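otmont-workrooms list
Message 3346
Wednesday, September 22, 2021
Re: white tops for a shared table - yes or no?

Oh, yes, please do it! We changed over to white at the Jaltano room last winter and I've been boring people with it ever since, so you've picked a good moment to ask.

The white top, three times:
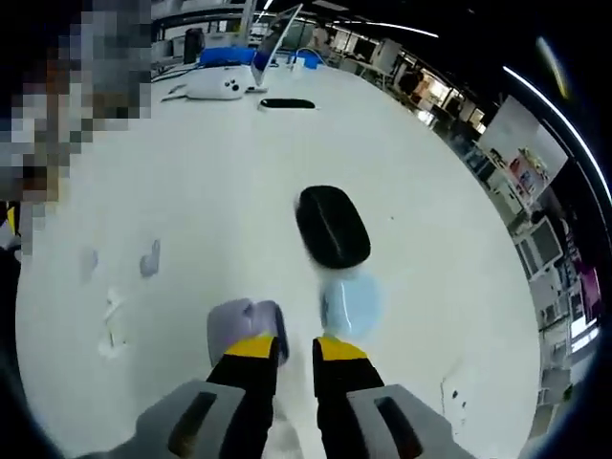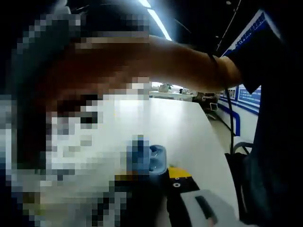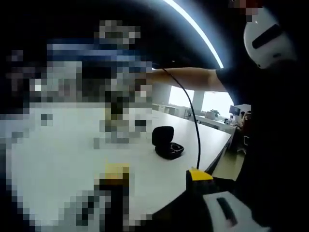 R. Ekwueme
Jaltano room, Otmont

> We have been offered white tops for the long table at Fekum, 183 cm
> each, at 60 pounds a piece, and opinion is split down the middle. Half
> of us think it will be lovely and bright. The other half say it will
> look filthy in a week and that every small part we own will vanish
> on it. The old brown top is on its last legs, so something has to be
> decided before the October open day. Has anyone lived with white for
> a while? How do you keep it clean? Do you lose things?

Taking your brighter half first - they're right, and it's a bigger change than I expected. Our ceiling is dark and we have strip lights, and with the old top the light seemed to go nowhere. Now the table throws it back up at you and you can read the small print on a packet without carrying it to the window. I love it.

Losing things is a fair worry, but it depends what you work with. Black is wonderful on it. Look at the little open case in the third picture, you could spot that from the doorway! The same goes for the black oval thing in the first one, and the lavender block is easy enough to find too. Strong colours are no trouble at all.

Pale and see-through bits are the weak spot. There are a few on the left side of the table in the first picture and you have to look twice for the thinnest of them. What works for us is a shallow tray in a proper colour, blue for choice, and a rule that anything clear or whitish lives in the tray until it's needed. Side light helps as well. A desk lamp set low gives even a scrap of clear plastic a bit of shadow, and the shadow is what you see first.

Now, dirt. Yes, it shows every speck, and I've come round to thinking I like that. On the brown top we had crumbs and filings that must have been there for years. With white you see them and you wipe them up. A damp cloth with a drop of washing-up liquid does for nearly everything. Pencil comes off with an ordinary rubber. Biro is a nuisance, so get it while it's fresh, and keep the scouring pads right away - we dulled a patch at the window end in the first month and it picks up marks more than the rest does.

Two things I'd do differently. I'd ask for a matt finish if there's a choice, as glare can be tiring on a sunny afternoon. And I'd seal the joins between tops before anyone starts work. We left ours and spent a morning digging beads out with a darning needle.

60 pounds sounds very fair to me. If you do go ahead, put up a picture of it at Fekum, I'd love to see it! And if anyone has cured a dulled patch, tell me what you used.

--
To leave this list, send a blank message with "unsubscribe" as the subject.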